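Thread: wrist servo drifting on the sorting arm, horn screws keep backing out
Board: Arms and small cells
17 replies

ywarrier
ok so the wrist on my printed arm is drifting again. Sorts colored cubes out of a tray onto two plates, same job all day. Homes fine in the morning, by lunch the gripper lands short of where it should. Have re-zeroed it 7 times this week. Screws on the wrist horn were loose the last two times I checked. Using the Barnora firmware, stock gains. Anybody?

hexkey_dan
What threadlocker

ywarrier
none. self tappers into the printed part, figured threadlocker wouldnt do much

hexkey_dan
Well theres your problem. Blue, tiny drop, let it sit overnight.

millrat48
DON'T put threadlocker on printed plastic without checking first. Some of it crazes the plastic and then you have cracks at every screw. Ask me how I know. Machine screws and heat set inserts, done.

hexkey_dan
only if you flood it. been doing it for years on PETG no cracks

millrat48
PETG maybe. She didnt say what its printed in.

bala_s
Before anyone glues anything, which side is moving? Horn on the spline or horn on the bracket? Two different fixes. Power off, hold the servo body, wiggle the gripper and watch the horn. Post a pic of the wrist if you can

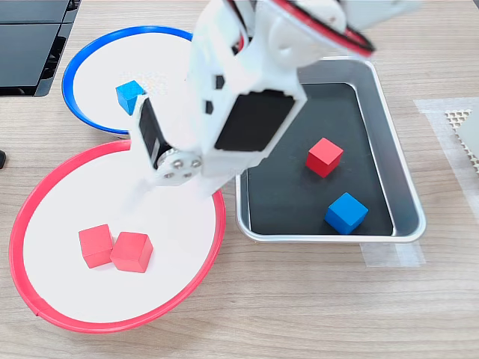 Sarton, Oct 28, 2023

ywarrier
sorry about the blur, it was on the way down to the red rim plate. Wrist servo is the sideways one with the metal horn, three silver screws. Did the wiggle test. Horn is tight on the spline, bracket moves against the horn. Not much but you can feel it.

bala_s
Good, so its the bracket side and your zero is probably fine. Stop re-zeroing, you're just chasing the slop around. What I'd do:

Power off, support the gripper so it doesnt drop
Back the horn screws all the way out, look at the holes
If the holes are egg shaped reprint the bracket, dont fill them
Screws back in by hand, a bit each in turn, stop when snug
Then zero it once

The Chan bracket file has a thicker wall at the wrist, it bolts up the same. 40 percent infill is plenty.

printbed_pete
also that red cable looping over the top. does it have slack when the shoulder goes all the way out? mine was tugging at full reach and I blamed the servo for a month

ywarrier
hm. will check. think it does but havent looked at full reach

millrat48
Cable isn't going to egg out a screw hole.

printbed_pete
didnt say it would. said check it

nukton_fan
Whats the speed set to? The Nukton guide says cap the wrist at 600 for printed arms. If you're slamming it to a stop every cycle no screw is going to stay put.

ywarrier
its at whatever Barnora ships with. which I just looked up and is a lot more than 600 lol

bala_s
Cap it. And add a short ramp at the end of the move. I still say reprint first, speed second.

nukton_fan
Other way round imo. New bracket at the old speed and she's back here in May with the same thread.

ywarrier
ok update. Pulled it apart. Two of the holes are oval, third looks ok. Reprinted with the Chan file, screws in by hand, no threadlocker (sorry dan). Speed capped at 600. Cable was tight at full reach so pete gets that one, moved the tie down and its got slack now. Ran it about 48 cycles and the gripper is landing where I want it. Will leave it going tomorow and check the screws after.

hexkey_dan
still think a drop of blue wouldnt hurt

millrat48
It would

bala_s
Nice. Put a paint pen line across each screw head and onto the horn, then you can see if they turn without getting a driver out. And write down the zero value somewhere that isn't the laptop.
- Balakrishnan Subramaniam

ywarrier
paint pen, good one. Will do that tonight. Value is on tape on the base now. thx all
Yamuna Warrier

printbed_pete
what material did you end up using for the new bracket? mine's due

ywarrier
PETG, same as the old one

hexkey_dan
PETG!! see above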